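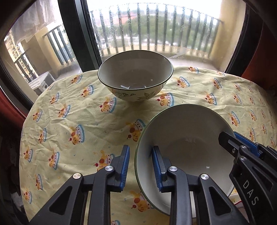
Print this page | E-mail this page

Let Them Dig First
by Katherine Salazar
15th July

I teach an introductory earth science course, and I want to make a loud case for starting with groundwater. Start there in week one, before plate tectonics and before anyone has to memorize a mineral!

Groundwater is wonderful because students already drink it. Ask a class where the tap water comes from and you get a river, a lake, a shrug. Then you hand out well logs and the whole room leans in. Last December I gave mine 516 feet of log from the old Kocsis well, and they argued over one clay layer until the bell (I was thrilled, and late for lunch).

Most textbooks save aquifers for chapter 5 or later. By then half the students have decided that geology is a list of names. Porosity, pressure, and pollution make a far better welcome, and the math is gentle.

Try it for 4 weeks. Move the rocks back and see what questions you get.

Comments

Rostam Parsa: We did this at Pladport and I'm never going back.

Chunhua Yan: Love it, but my state test covers minerals first. Any way around that?

Jhosep Arboleda: Could you post the well log?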